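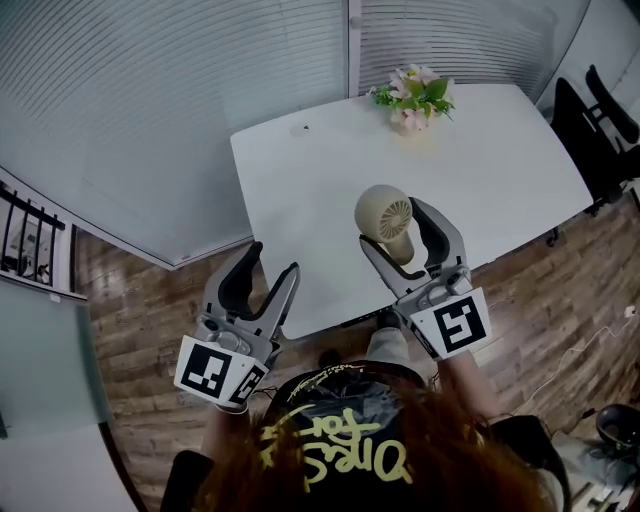 Attachment 1. White table, Dundau room: beige mini fan, flower vase, small dark spot toward the back left.

Ticket 893
Category: Furniture and small equipment
Location: Dundau room
Requester: Huiling Fu
Assigned to: Oddur Hafþórsson
Opened: July 5, 2024
Priority: Low
Status: Resolved, one item carried over

Subject: Handheld fan cuts out during use; dark spot on table top

Description (Huiling Fu)

Two items, same room. Split them if that is easier.

1. The beige handheld fan shuts off by itself. It starts normally, runs on the speed I picked, then stops with no change in sound beforehand. Pressing the button again gets it going for a few seconds and then it stops again. If I leave it overnight it will start normally the next day. Charging it longer has made no difference.

2. The white table has a small dark spot in the top, on the far left side as you face the glass partition. I tried to wipe it off with a damp cloth and it stayed. I can't tell if it is a stain or a hole. If it is a hole, I would like it closed before somebody puts a drink over it.

Please don't swap the table. The size is right for the room.

Log

Entry 1, Oddur Hafþórsson
Keeping both items on one ticket. Fan is item A, table is item B.

Questions for the requester:
A1. Which cable and which charger are used for the fan?
A2. Is it held in the hand when it stops, or standing on the table?
A3. Which speed?
B1. Has anything other than water been used on the spot?
B2. Is anything clamped or screwed to the table at any time?

Entry 2, Huiling Fu
A1. Whichever cable is free. Usually the charger that came with somebody's phone.
A2. Both. It makes no difference.
A3. Highest, nearly always. The room gets the afternoon sun.
B1. Water, then glass cleaner once. No change.
B2. Not while I have been using the room. The table was here when we moved in.

Entry 3, Oddur Hafþórsson
Item A, first test. Fan charged to full indicator on the bench with a known good 5 V charger and a known good cable. Run standing upright, highest speed, clear of the wall.

Result: stopped after 13 minutes. Housing not warm to the touch. Restart lasted a few seconds, as reported. Indicator showed full charge when the fan was plugged back in, then dropped to the charging state after a short delay.

The label on the fan reads Clastero. The sheet from the supplier (Ó Dálaigh) lists 69 minutes at highest speed for a new unit. Thirteen is well short of that, so the fault is reproduced and the requester's handling is not the cause.

Entry 4, Oddur Hafþórsson
Item A, second test. Same charger, same cable, lowest speed.

Result: ran normally past the point where the first test stopped. I ended this one by hand when the bench was needed. No cutout seen.

Reading: the cell can supply a small load but drops out under a larger one. Either the cell is worn or there is resistance between the cell and the board. A blocked grille or a dragging bearing would also raise the load, so those get checked first.

Entry 5, Oddur Hafþórsson
Item A, mechanical check. Front grille removed. Some lint at the hub, cleaned out with a dry brush. Blades spin freely by hand and coast to a stop. No rubbing on the inside of the head. Grille refitted.

Retest at highest speed after a full charge: no improvement worth recording. Lint ruled out.

Entry 6, Huiling Fu
Is it worth repairing? I don't mind a different fan, but the replacement should stand up on its own and be quiet enough for calls. The last loaner was not.

Entry 7, Oddur Hafþórsson
The handle opens with two screws and the cell is on a plug, so a repair is reasonable. I have asked Ó Dálaigh for a cell of the same type. Please use the fan on low speed only until then, or leave it with me. Do not open the handle yourself.

Entry 8, Oddur Hafþórsson
Item B, inspection on site. Table top wiped down and checked with a flashlight held low from the side. The gloss finish throws back a lot of light from overhead and the spot is hard to judge from standing height. With the light low it is clear.

Finding: the spot is a shallow pit. The white surface layer is missing there and the darker material underneath shows. It does not go through; nothing on the underside at that position. Edge of the pit is firm when pressed with a plastic pick. No swelling around it.

A stain is ruled out. Cleaning will not remove it. Please stop using glass cleaner on that spot.

Likely cause is a dropped tool or something with a point. Date unknown.

Entry 9, Oddur Hafþórsson
Item B, proposed repair. White filler stick of the hard type, melted in, leveled with the scraper from the kit, then one thin coat of clear gloss. The Clestix kit in the store has two whites. Neither is marked with a table model, so I will test both on the underside edge first.

The top needs to be clear for the repair. That means the vase as well. The flowers are artificial, so there is no water to deal with, but the vase stands close to the far edge and I would sooner it was on a shelf than near my elbow.

Entry 10, Huiling Fu
Table will be cleared. I have moved the vase to the shelf behind my desk. Where do you want the chair? The black one rolls into the table when people get up, and one of the arms is at the right height to hit the edge.

Entry 11, Oddur Hafþórsson
Anywhere off to the side. I looked at the table edge on the chair side and found no chips. Arm pads can be lowered one notch if the contact bothers you. Not opening a ticket for it unless you ask.

While you are clearing: the white cable on the floor on the right side should be run along the wall, out of the path of the chair casters. I have a length of floor cover I can leave with you.

Entry 12, Huiling Fu
Lower the arms, please. Yes to the floor cover.

Entry 13, Oddur Hafþórsson
Item B, color test. First white from the kit came out yellowish next to the table. Second white is close under the ceiling lights and slightly cool in daylight from the partition side. Second white selected.

Filling done. Steps, for the record:
Pit cleaned with alcohol and left to dry.
Filler melted in slightly proud of the surface.
Leveled with the plastic scraper, grooved side first, then flat side.
Wiped, inspected with low light. One small sink in the middle, topped up and leveled again.
Clear gloss applied with the fine brush. Left for 56 minutes before touching, as printed in the kit instructions.

Result: surface is level to the fingernail. Color difference is visible if you know where to look. Gloss on the patch is a little lower than on the rest of the top and shows as a dull point when the light reflects across it.

Nothing heavy and no hot cups on the patch until tomorrow. After that, normal use.

Entry 14, Oddur Hafþórsson
Chair arms lowered one notch. They now pass under the table top. Floor cover left on the windowsill.

Entry 15, Oddur Hafþórsson
Item A, cell received from Ó Dálaigh. Handle opened. Old cell is slightly swollen at one end, so it goes in the battery bin in the store and must not go in general waste. Plug contacts clean, no corrosion, no loose wires.

New cell fitted, handle closed, charged to full indicator. Highest speed, standing on the bench: 56 minutes to cutoff. Indicator dropped in the normal steps this time and restart was refused at the end, which is how the low-battery protection is described in the supplier sheet.

This is under the listed figure. Some shortfall is expected on a first charge. Accepting it for now and will repeat the test after the fan has been used and charged a few times.

Entry 16, Huiling Fu
Fan is back and working. I ran it through a long call on high and it did not stop. The patch on the table is fine with me. I put the vase back in its usual place near the far edge.

One question: can I keep using the phone charger?

Entry 17, Oddur Hafþórsson
Yes, any 5 V charger in good condition. Avoid the thin cable with the bent plug; I tried it on the bench and the charging indicator flickered when the plug was moved. I have put it in the scrap box and left you a replacement.

Resolution summary

Item A: Worn cell in handheld fan. Cell replaced. Fan runs at highest speed without early cutoff. Runtime retest carried over.
Item B: Pit in white surface of table top. Filled with hard filler and sealed with clear gloss. Slight difference in gloss remains, accepted by requester.
Additional: Chair arms lowered. Floor cover supplied for white cable, to be fitted by requester.

Parts used: one fan cell (Ó Dálaigh), one filler stick, second white (Clestix kit), one charging cable, floor cover offcut.

Stock note: the clear gloss in the Clestix kit is nearly finished. Reorder before the next table repair.

Open action: repeat fan runtime at highest speed before the end of July. Owner: Oddur Hafþórsson.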